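코르크 깔창만 열두 해, 올리비아 지우코프스키를 만나다

올리비아 지우코프스키(Oliwia Ziółkowski) 씨의 작업실은 상가 건물 2층, 열쇠집과 세탁소 사이에 있다. 간판에는 '코르크게이트(Korkgate)'라고만 적혀 있다. 구두를 고치는 곳이지만 손님의 절반은 깔창 때문에 온다. 그는 폴란드에서 신발 수선을 배웠고 한국에 온 지는 열두 해가 되었다. 인터뷰는 한국어로 진행했다.

"처음에는 굽만 갈았어요. 굽은 누구나 갈 줄 아니까 손님이 안 늘더라고요. 그런데 어떤 분이 발바닥이 아파서 새 구두를 세 번밖에 못 신었다고 하셨어요. 그때 코르크를 깔아 드렸는데, 그분이 직장 동료를 계속 데리고 오셨죠."

그가 쓰는 코르크판은 '트라르키아(Trarkia)'라는 작은 수입상에서 들여온다. 두께는 2밀리미터. 더 두꺼운 것도 써 봤지만 구두 안에서 뒤꿈치가 떠 버려 그만두었다고 한다. 판을 자른 뒤에는 가장자리를 사포로 비스듬히 갈아 낸다. 사포는 60번으로 시작해 점점 고운 것으로 바꾼다. 이 과정이 전체 시간의 절반을 차지한다.

"가장자리가 조금이라도 서 있으면 양말 위로도 느껴져요. 손으로 만져서는 몰라요. 신고 계단을 내려가 봐야 알아요."

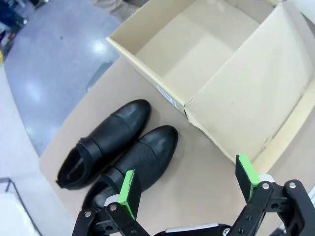 발에 맞는 구두를 고르는 법을 묻자 그는 길이보다 발등을 먼저 보라고 했다. 매장에서는 대개 엄지발가락 앞을 눌러 보고 끝내지만, 오래 걸었을 때 먼저 불편해지는 곳은 발등이라는 것이다. 앞코가 둥글고 매끈한 검은 구두에 발등을 가로지르는 띠 모양이 있으면, 그는 띠가 지나는 자리부터 손가락으로 짚어 본다. "거기가 뼈에 닿는 분이 있어요. 그런 분은 깔창을 넣으면 발이 올라가서 더 아파요. 그럴 때는 깔창을 안 팔아요. 발등을 늘리는 작업을 먼저 하자고 하죠."

발등을 늘리는 데는 꼬박 하룻밤이 걸린다. 나무 골을 넣고 아침까지 그대로 둔다. 급하다고 해서 열을 세게 주면 가죽 표면이 갈라진다고 했다. 약으로는 '암바예(Ambaye)'라는 연화제를 쓴다. 냄새가 심해서 2월에도 창문을 열어 놓고 일한다.

가격 이야기도 나왔다. 깔창 한 켤레 값은 지난해보다 1000원 올랐다. 코르크값은 그대로인데 접착제값이 올랐다. 그는 계산대 옆에 붙여 둔 가격표를 손으로 고쳐 썼다.

"1000원인데도 미안하더라고요. 오래 오신 분들은 괜찮다고 하세요. 한 분은 왜 이제야 올리느냐고 화를 내셨어요."

집에서 할 수 있는 관리로는 하루 신고 하루 쉬게 하는 것을 꼽았다. 비에 젖은 구두는 깔창부터 빼고 신문지를 넣는다. 신문지는 두 시간쯤 뒤에 한 번 갈아 준다. 난로 옆은 피한다. 뒤축을 구겨 신는 습관은 고치기 어려우니 구둣주걱을 현관에 끈으로 매달아 두라고 했다.

"가방에 넣는 작은 주걱은 다 잃어버려요. 저도 다 잃어버렸어요."

요즘은 신발장 정리를 하다가 오래 안 신은 구두를 한꺼번에 들고 오는 손님이 많다. 그는 전부 고치지 않는다. 밑창 고무가 부서지기 시작한 것은 돌려보내고, 실밥만 풀린 것은 그 자리에서 꿰맨다. 꿰맬 때는 '돌라사르(Dolasar)'라는 왁스 실을 쓴다. 색은 검정과 밤색만 갖춰 놓았다.

배우겠다는 사람은 없느냐고 물었다. 지난해에 한 명이 석 달을 다녔고, 지금은 다른 동네에서 가방을 고친다고 한다. 가끔 전화로 접착제를 어디서 사는지 물어 온다.

작업실은 오전 10시에 문을 열고 오후 7시에 닫는다. 점심시간에는 문에 쪽지가 붙는다. 맡긴 구두를 찾을 때는 맡긴 날 신었던 것과 비슷한 두께의 양말을 신고 오면 된다.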